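Folding Day: Sheets, Covers and Throws

Posted 2018-06-04
138 views | 7 shares | 2 comments

The linen shelf had not been sorted since August, so everything came down at once. Most of it is bedding, with a few tablecloths mixed in. The plain sheets went into the tall cupboard and the prints stayed out for a second round of folding. The shelf is a Liyanage, 90 cm wide, and a double cover has to be folded in thirds lengthwise before it will fit.

Printed pieces are kept together by pattern and not by size. It takes longer to put them away, but a set is easier to find later. 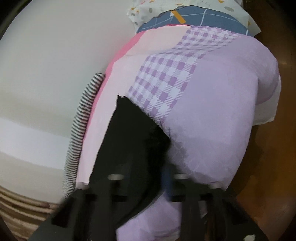

Checks are the hardest to fold neatly. If one edge slips, the squares stop lining up and the whole piece looks crooked, even when the corners meet. Gingham gets one long fold first, then a pass with the flat of the hand, then the short folds.

Borders go on the outside where possible. A strip of solid color facing front is enough to tell one cover from another on a full shelf.

The Fuvia pillowcases are stored inside one of their own set. The spare Imen throws are rolled and stand upright in the bottom compartment.

Anything thin at the elastic goes in the rag bag. Two fitted sheets went that way this time.

The top shelf is for guest bedding, and the Clustness blankets will go up there once they are aired.

Share | 7
Comments (2)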